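Vastska holt den Preis für altersgemischte Teams, und ich durfte dabei sein

November, von der Lokalredaktion

Also, ich gebe es gleich zu: Ich bin mit ziemlich niedrigen Erwartungen nach Flornbridge gefahren. Preisverleihungen für Arbeitgeber sind selten ein Vergnügen, man sitzt lange, man klatscht viel, und das Essen kommt erst, wenn man schon drei Gläser Wasser intus hat. Diesmal war es anders, und das lag vor allem an der Gewinnerin. Die Handelskette Vastska hat den Preis für altersgemischte Belegschaften bekommen, der in unserer Region seit ein paar Jahren vergeben wird, und sie hat sich dabei gegen zwei Mitbewerber durchgesetzt, von denen ich einen (Kelmendi, den Küchenbauer) ehrlich gesagt vorn gesehen hatte.

Insgesamt beschäftigt Vastska 900 Leute, und 200 davon haben die Fünfzig hinter sich. Das klingt erst mal nach gar nicht so viel, ich weiß! Aber im Textilhandel, wo viele Häuser ihre Stellen am liebsten mit Aushilfen knapp über zwanzig besetzen, ist das eine Hausnummer. Und die Jury hat ausdrücklich nicht nur auf den Anteil geschaut. Bewertet wurde auch, wer eingestellt wird, also ob man mit 56 oder 61 überhaupt noch eine Einladung zum Gespräch bekommt, oder ob die älteren Kolleginnen und Kollegen einfach nur die sind, die schon immer da waren.

Da hat Vastska offenbar einiges umgestellt. Das Geburtsdatum wird im Bewerbungsformular nicht mehr abgefragt, Fotos will man auch keine mehr sehen, und statt des üblichen Anschreibens gibt es eine Probeschicht, die bezahlt wird. Eine Verkäuferin, mit der ich in der Pause am Stehtisch ins Plaudern kam, hat mir erzählt, sie habe vorher 76 Bewerbungen geschrieben, überallhin, und die meisten seien nicht mal beantwortet worden. Nach der Probeschicht hatte sie am nächsten Morgen den Anruf. Sie hat das ganz trocken erzählt, zwischen zwei Häppchen, und ich stand da und wusste erst mal nicht, was ich sagen sollte.

Spannend fand ich auch die Sache mit den Tandems. In der Filiale in Doltdale arbeiten immer zwei Leute aus verschiedenen Altersgruppen eine Saison lang zusammen, teilen sich den Dienstplan und vertreten sich gegenseitig. Wer von wem lernt, ist dabei nicht festgelegt. Die Filialleitung meinte auf der Bühne, am Anfang habe es schon geknirscht (vor allem bei der Frage, wer samstagsfrei bekommt, die alte Leier), inzwischen wolle aber kaum jemand zurück zum alten System. Ob das alle im Saal so unterschrieben hätten? Vom Nebentisch kam jedenfalls ein ziemlich lautes »Na ja«, und dann wurde gelacht.

Ein bisschen Wasser muss ich trotzdem in den Wein gießen. Beim Thema Teilzeit blieb es für meinen Geschmack recht wolkig. Ich habe nachgefragt, wie viele der Älteren eigentlich volle Stellen haben und wie viele mit wenigen Stunden durchkommen müssen, und darauf gab es keine Zahl, nur den Hinweis, man werde das nachreichen. Ich bleibe da dran. Gerade im Verkauf macht es nun mal einen riesigen Unterschied, ob jemand von der Stelle leben kann oder ob sie nur die Zeit bis zur Rente überbrückt. Auch bei den Führungspositionen hätte ich gern mehr gehört, denn eine Fachkraft mit 58 einzustellen ist das eine, sie mit 58 noch zur Abteilungsleiterin zu machen, das trauen sich die wenigsten.

Kelmendi hat übrigens eine lobende Erwähnung bekommen, und zwar für die Werkstatt. Dort wurden die Arbeitsplätze so umgebaut, dass man die schweren Teile nicht mehr selber wuchten muss. Die Idee stammte aus der Belegschaft, und die Kollegen, die sie eingereicht haben, waren mit auf der Bühne und sichtlich verlegen. Großer Applaus, völlig zu Recht! Der dritte Betrieb im Finale, ein Pflegedienst, ging leer aus, was ich schade fand, denn deren Vorstellung war die lebendigste von allen. Die haben einfach ihre Übergabe vorgespielt, mit allem Durcheinander, das morgens um halb sieben dazugehört.

Mit dem Preis ist kein Geld verbunden, aber das Siegel, das Vastska jetzt drei Jahre lang führen darf, und die Zusage, andere Betriebe hinter die Kulissen schauen zu lassen. Los geht es im Frühjahr mit einem offenen Vormittag für kleinere Händler aus der Umgebung. Anmelden kann man sich direkt in den Filialen, die Plätze sind begrenzt.

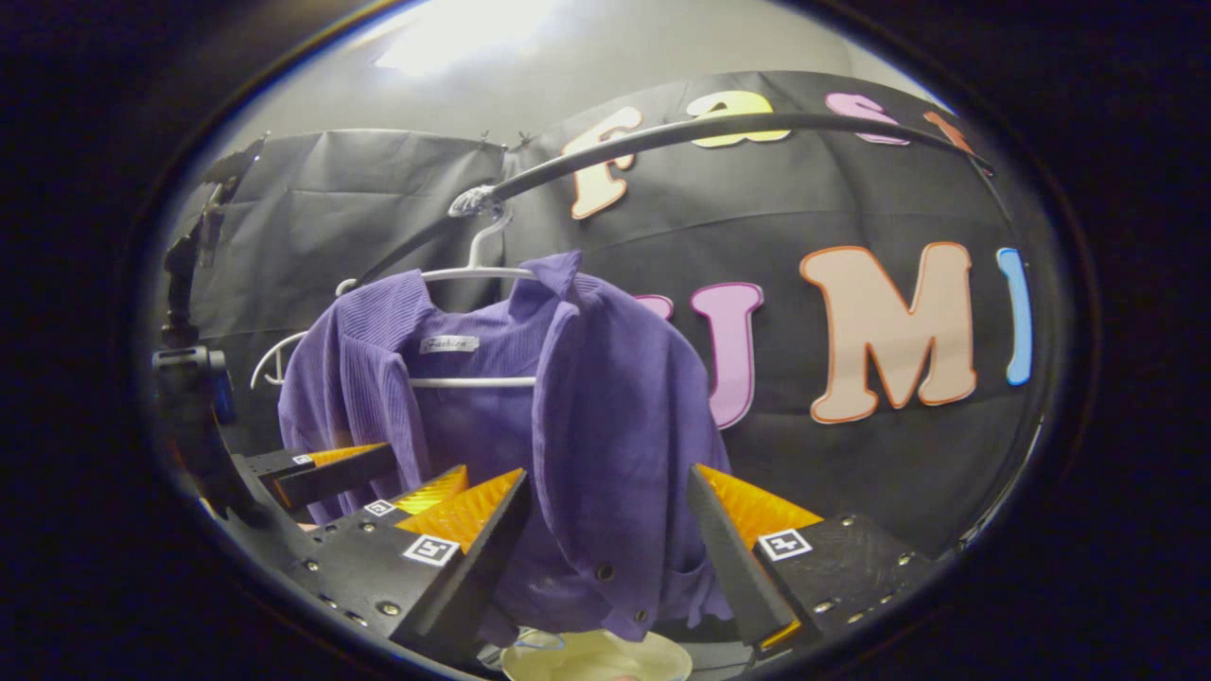 DOLTDALE, im November. Ein paar Tage nach der Verleihung bin ich dann noch in die Filiale gefahren, ich wollte das mit den Tandems einmal im Alltag sehen. Kurz nach zehn war schon ordentlich Betrieb, und ehrlicherweise hat sich erst mal keiner um mich gekümmert, weil alle zu tun hatten. Später hatten dann doch zwei aus einem Tandem Zeit für einen Kaffee im Pausenraum. Der Jüngere hat gerade ausgelernt, seine Partnerin ist nach einer langen Pause wieder eingestiegen, sie hatte ihre Mutter gepflegt. Er sagt, er habe von ihr gelernt, wie man eine Reklamation ruhig zu Ende bringt. Sie sagt, ohne ihn hätte sie beim neuen Kassensystem in der ersten Woche hingeschmissen.

Der Preis selbst steht im Büro auf dem Aktenschrank, gleich neben dem Wasserkocher. Man überlegt noch, ob er nach vorn in den Laden soll. Die Belegschaft darf darüber abstimmen, und so wie ich die Stimmung mitbekommen habe, wird das knapp.

Wer selbst in einem Betrieb arbeitet, der für die nächste Runde in Frage kommt: Vorschläge können auch von Beschäftigten kommen, man muss nicht auf die Chefetage warten. Die Unterlagen liegen ab Januar im Bürgerbüro in Flornbridge aus.

Zuletzt aktualisiert: 16:40 Uhr (Angaben zur Anmeldung ergänzt)

Kommentare

Flornbridgerin
Schöner Bericht! Ich bin selbst 59 und suche seit dem Sommer. Das mit der bezahlten Probeschicht würde ich sofort machen, nur bietet das bei uns sonst keiner an.

werkbank62
Freut mich für die Kollegen von Kelmendi. Bei uns in der Firma hätte so ein Vorschlag erst mal ein Jahr in der Schublade gelegen.

Skeptiker
Siegel hin oder her, mich interessiert die Antwort auf die Teilzeitfrage. Bitte wirklich nachhaken.

Mira_K
@Skeptiker genau das wollte ich auch schreiben. Meine Tante arbeitet im Einzelhandel (nicht bei Vastska) und kommt mit ihren Stunden vorne und hinten nicht hin.

doltdaler
Gilt der offene Vormittag auch für Vereine? Wir haben eine kleine Geschäftsstelle mit zwei Angestellten und würden gern vorbeikommen.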